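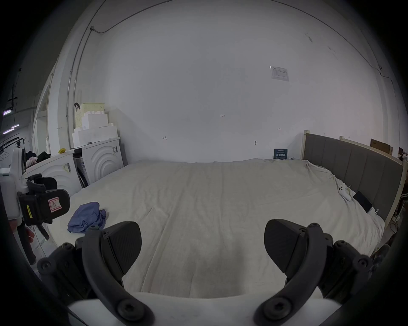 *Garra manual, dedos bem abertos, diante do pano azul sobre a cama. À esquerda, a segunda unidade.*

**Assunto:** Re: [garras] Almofadas Lis x Cukel, primeiros números

Em 18 de fevereiro de 2024, Fongchan Kaewsai escreveu:

> Montei as almofadas Lis e repeti a tarefa do pano sobre a cama. Em 100 tentativas, 8 falhas, quase todas ao pegar uma dobra rente ao lençol. Com as Cukel ainda não rodei.
>
> Duas dúvidas:
>
> 1. Vocês apertam os parafusos dos suportes curvos antes de cada série ou só na troca de almofada?
> 2. Vale a pena manter a câmera Indeo na exposição automática? Com lençol claro e parede branca, o pano sai escuro demais.

Fongchan,

1. Só na troca. Depois dela, abro e fecho a garra algumas vezes e confiro se as duas pontas se encontram sem desvio lateral. Se houver desvio, o erro aparece primeiro em tecido fino, e pode ser isso que você está vendo nas dobras.

2. Não. Fixe a exposição com o pano já no campo e trave também o balanço de branco. Aqui o controlador Drumix registrou cerca de 435 quadros por tentativa, e no modo automático o brilho oscilava sempre que a garra se aproximava do lençol.

Quanto às Cukel: fiz 135 tentativas com a mesma tarefa. Seguram melhor o tecido dobrado, mas arrastam o lençol junto quando a aproximação é muito rasante. Para objetos rígidos, como um controle de videogame, não notei diferença em relação às Lis.

Antes de comparar as nossas taxas, falta acertar o critério de falha. Eu conto como falha qualquer tentativa em que o lençol sai do lugar, mesmo com o pano preso. Você conta? Se não, mande os registros brutos que eu reclassifico os dois conjuntos.

O relatório fica para março.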